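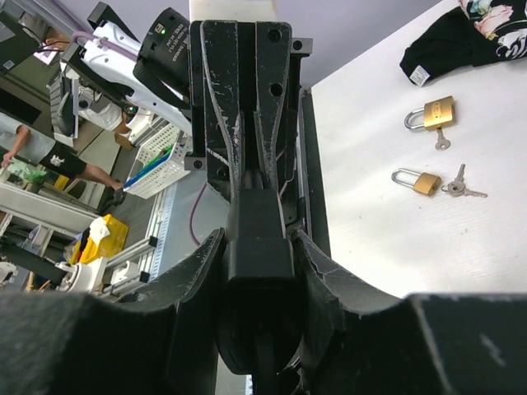

Bench Notes: The Padlock Cell Gets a Going-Over

November 2019

Readers with long memories will recall that the August issue promised a short piece on the padlock cell. The piece was put off because the cell was down, and then it was put off again because the cell was running and everyone was afraid to touch it. We have now touched it. What follows is for those of you who look after a similar arm, and for those who merely like to hear that other people's machines misbehave too.

The cell is an arm, a parallel gripper, a wrist camera and a white table. Its work is small household objects, mostly padlocks and their keys, with a folded cloth thrown in when somebody wants to see it sulk. The job sheet is called Kindano, a name chosen before anyone on the present crew arrived and kept out of inertia. At the last service the counter stood at 1,948 cycles.

The gripper

It came to us secondhand through Ginico, and it wasn't handsome when it got here. The black coating is scratched through to something pale along the edges of the housing, and both fingers are scuffed where they have met tables, fixtures and, on one occasion we have agreed to stop discussing, each other. None of this matters to the grip. A new coat of paint was proposed and voted down on the grounds that we would only have to feel bad about the first scratch all over again.

What does matter is the slot down the middle of the housing, where the linkage lives. Lint gets in there. If you run cloth on the same table as metal parts, you will find fluff packed in around the linkage, and the first sign is a slight pause at the end of the closing stroke. We spent an afternoon tuning the close speed before anyone thought to look. The cure is a soft brush, a dry rag and a light touch of grease on the pivots. Wipe off whatever squeezes out. The grease that doesn't get wiped off ends up on the brass, and then the camera complains about glare that wasn't there in the morning.

While you're in there, check the small bolts at the corners of the housing. We mark ours with a paint pen and look at the marks at every service. Two had crept since August. They were put back, cursed at and marked again in a different color.

The camera

The wrist camera sits beside the housing, close enough that it spends its working life staring past the gripper. This is a fine arrangement for picking and a poor one for admiring your table layout, because a good share of the view is gripper. Anything you want found should be laid out where the fingers won't cover it on the approach. We keep the padlocks well over to one side for the starting pose, shackles all pointing the same way, and only get creative with the angles once the easy ones are going in.

The green light on the camera is the first thing to look at when the vision side goes quiet. The second is the mount. Ours worked itself loose over the summer, by an amount you couldn't see and could certainly measure, and every pick landed a hair short. The software was blamed for nine days. The screw took a quarter turn.

After any work on the mount, redo the hand-eye calibration. Do it even if you only leaned on the thing. The Nitska calibration plate is in the second drawer, in the sleeve, and it goes back in the sleeve.

The cable

Purple, and therefore impossible to lose, though we keep trying. It loops along the upper side of the arm, and the loop needs enough slack for the wrist to turn all the way over without pulling. Too much slack and it hangs down beside the gripper and gets into everything. The present compromise is a loop a hand wide at the last joint, held with a soft tie. Please don't use the hard plastic ties. The last one bit through the jacket, and the replacement cost us $131 plus a long phone call to Zeman about which end was which.

Run the arm slowly through its whole range after you dress the cable, with one hand near the stop button. Watch the loop the whole time. The arm will look after itself.

Teaching the keys

Padlock bodies are easy. They are blocky, they stay where they're put, and the fingers close on them squarely. Keys are another matter. A single key hanging from its lock will swing as the lock goes up, and a pair on a ring will fan out in whichever direction is least convenient. Our grip force for the bodies is fine and our grip force for loose keys is still a matter of opinion. The current setting is in the log, along with the three previous ones and some remarks.

The cloth has its own recipe. The approach height is lower, the close is slower, and the label tag at the corner should be turned away from the fingers or the arm will take the tag and leave the cloth.

Service schedule

Brush out the linkage slot every 333 cycles, or on any day the cloth has been used. Check bolt marks and camera mount at the same time. Inspect the cable weekly. Wipe the table before the first run, and put the keys back with the right locks afterward. We have two brass padlocks in regular use and have still managed to mix them up.

Spare finger screws are on order. Until they come, whoever drops one is on the floor with the magnet.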